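4. What happened when I took the erasers away

I should say up front that I went into this part of the study with a bias. I erase a lot. I've always erased a lot, and my own sketchbooks from school are more rubbed-out gray than line. So when I set up the no-eraser half of the drawing sessions at Ulska, I was pretty sure people would hate it.

4.1 Setup

Everyone drew for 40 minutes at a stretch, at the same tables, with the same Stenon pencils and the same Varela paper (the mid-weight kind, slightly toothy). In the first block they had a kneaded eraser. In the second they had none.

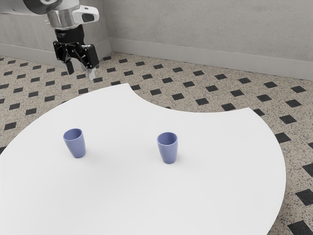
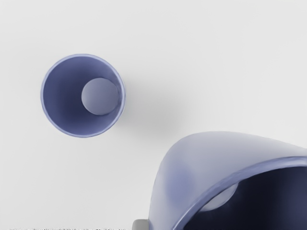
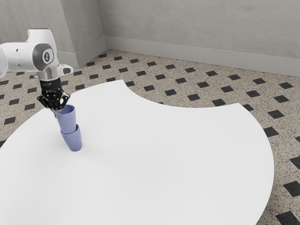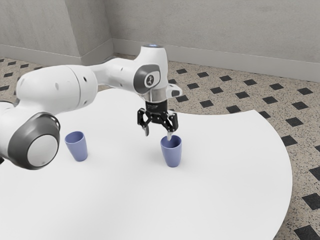

Figure 4. White tabletop, rendered views. The second looks down into a blue-violet cup with a small pale ball inside; blue cups also appear in the third and fourth.

I kept the subjects simple on purpose: shoes, a folded coat, your own non-drawing hand. Nobody had to do a face. Faces bring out a whole separate kind of panic, and I've written about that elsewhere, so I left them alone. At the end of each session I collected the sheets and scanned them into Fusis, which let me lay a drawing from the first block next to one from the second at the same size.

I ended up with 173 usable drawings. A few more got lost to coffee, and one person took hers home before I could scan it. I was annoyed for a day and then decided it was a compliment. Of the usable sheets, 97 came from the eraser block and the rest from the block without.

4.2 Finished and unfinished

My first surprise was how much further people got without the eraser. In the eraser block, the usual sheet had one beautifully fussed-over corner (a shoe tongue, a thumbnail) and then a lot of white. Without it, people reached the edges. The drawings were rougher, sure, with two or three wrong outlines hanging around the right one, but the whole shoe was there. You could see the heel!

I don't want to oversell this. The eraser block always came first, so some of the difference could just be people warming up to me, the room and the subjects. I'd run it in both orders if I did it again. I'd also like a longer break between blocks. We had ten minutes and a plate of crackers, and some people plainly spent the ten minutes still thinking about their shoe.

4.3 The wrong lines

The part I find most interesting is what people did with their mistakes once they couldn't get rid of them. I sorted the second-block sheets into piles on my living room floor one Sunday, and the piles came out like this.

The biggest pile was what I started calling restating. The first line is light and wrong, the next is a bit darker and closer, and the last is the one the person believes. Teachers have been asking students to draw like this forever, and mostly the students nod and go back to rubbing out. With no eraser they just did it, and I hadn't said a word about it.

A smaller pile was hiding. A wrong edge gets covered by shadow, or turned into a wrinkle in the coat. Some of these were very clever. One coat had grown an extra pocket that I only caught when I went back and looked at the coat.

Then there was a little pile of people who got stuck. They drew a line, didn't like it, and more or less stopped. I asked two of them about it afterward and both told me they couldn't look past the bad line — it was all they could see on the page. I have a lot of sympathy for that, and it's the main reason I wouldn't tell a teacher to ban erasers outright on the strength of this study. For these people the second block was a pretty miserable stretch of an otherwise nice evening.

4.4 What people told me

I passed around a short comment sheet after the second block. Most of what came back was warmer than I'd expected. Several people wrote that they felt faster. One wrote that her hand hurt less, which I hadn't thought to ask about and now wish I had. Another just wrote "give it back" and underlined it.

I also asked which of their own drawings they liked best, and there I got a split I can't fully explain. The ones who'd drawn for years tended to pick a sheet from the second block. The newer ones mostly picked from the first, even where the drawing stopped at the ankle. My hunch is that a clean line still reads as a good line when you're starting out, and it takes time to get fond of the messy ones. That's only a hunch, though, and my comment sheet was too short to test it. I come back to it in Section 5, along with the pencil grades.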